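Limpiar y guardar los utensilios de la cocina: lo que hago yo

Inicio > Casa > Cocina > Consejos
Publicado el 24 feb 2018

Hace 11 años que vivo en Ondadby y el español lo aprendí de mayor, así que pido paciencia si alguna frase sale un poco rígida. En mi casa se cocina todos los días y la cocina es pequeña. Los consejos que siguen son los que uso yo misma; algunos los traje de mi tierra y otros los leí en el boletín de la tienda Demissie, que antes se repartía en papel.

Metales que brillan

El acero inoxidable no se mancha tanto como la gente cree, pero sí pierde el brillo cuando el agua es dura. En Ondadby el agua es muy dura. Para las asas, los cazos y las pinzas preparo una mezcla de una parte de vinagre blanco y tres de agua tibia, mojo un paño suave y froto siempre en el sentido del metal, nunca en círculos. Después aclaro con agua y seco en seguida con otro paño. Si se deja secar al aire, vuelven las manchas blancas y hay que empezar otra vez.

Cuando hay comida quemada, hago una pasta de bicarbonato con unas gotas de agua. La dejo 11 minutos (mi temporizador está puesto así desde siempre) y luego la retiro con una esponja blanda. El estropajo de alambre lo tengo prohibido en mi cocina. Deja rayas finas, y en las rayas se mete la grasa.
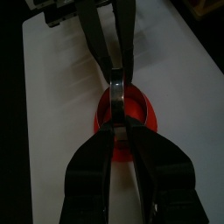 Maite: yo el vinagre no lo pondría nunca en las asas que llevan remaches. A mí se me quedó un cerco oscuro alrededor y no salió con nada. Uso jabón neutro y, para la cal, un poco de limón muy rebajado, un minuto y fuera.

Acepto la corrección. Con remaches es mejor no dejar el vinagre parado, y si el cazo es de aluminio no hay que usarlo en absoluto. El limón también es ácido, de manera que vale la misma prudencia.

Las tablas de cortar

Tengo dos: una de plástico para carne y pescado, y una de madera para el pan y la verdura. No las mezclo. La de plástico la lavo primero con agua fría, porque el agua muy caliente cuece los restos de carne y se pegan en los cortes. Luego sí, agua caliente y jabón, con un cepillo de cerdas duras. Una vez por semana froto la superficie con medio limón y sal gruesa, dejo reposar mientras recojo la mesa y aclaro bien.

Para las manchas de zanahoria o de cúrcuma existe un remedio sencillo: un poco de aceite de girasol en papel de cocina, frotar, y después lavar con jabón. El color pasa al papel. No siempre se va del todo.

Si la tabla tiene una ranura para la mano, conviene colgarla por ahí. Se seca por las dos caras y no ocupa sitio en la encimera. Yo puse un gancho al lado de la ventana — el mismo modelo que en Demissie venden con la referencia 2341 — y aguanta bien. Antes la apoyaba tumbada y por debajo olía a humedad.

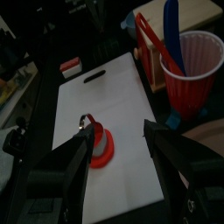
Foto: archivo de Flerudside Hogar

La de madera pide otros cuidados. No se mete en el lavavajillas ni se deja en remojo. Cada dos meses la unto con aceite mineral apto para alimentos, la dejo toda la noche de pie y por la mañana quito lo que sobra. El aceite de oliva no sirve para esto, se pone rancio. Si los cortes ya son profundos y al pasar la uña se engancha, se puede lijar con grano fino, siguiendo la veta.

Ordenar de una vez

En diciembre vacío siempre los cajones. Lo saco todo, también lo que parece que está bien, y limpio el fondo con un paño apenas húmedo. Mientras tanto los objetos esperan sobre la mesa y decido con calma. Las cosas de cada día vuelven al primer cajón. Las de fiesta van arriba, y las que no he tocado desde el diciembre anterior las llevo al mercadillo de Zironville.

Es bueno trabajar sobre una superficie oscura y lisa: las migas y los granos de sal se ven en seguida. Si la mesa es clara, se puede poner un mantel viejo de color oscuro.

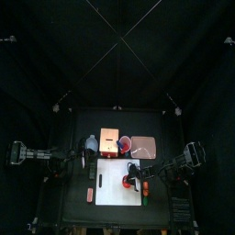

Varios objetos de la casa sobre una mesa oscura.

Al devolver las cosas a su sitio, no lleno los cajones hasta arriba. Dejo un hueco de una mano, y así el cajón cierra sin golpes. Los cuchillos no van sueltos con las cucharas, porque pierden el filo y es peligroso; una funda de cartón doblado ya es suficiente. Las tapas las guardo de pie, con una barra extensible entre medio — la mía la corté a 91 centímetros y entra justa en el mueble bajo.

Para el olor de los cajones cerrados pongo un platito con bicarbonato en el fondo y lo cambio cuando se hace piedra.

Comentarios cerrados. Ver también: Cómo quitar la cal del hervidor · Paños de cocina que no huelen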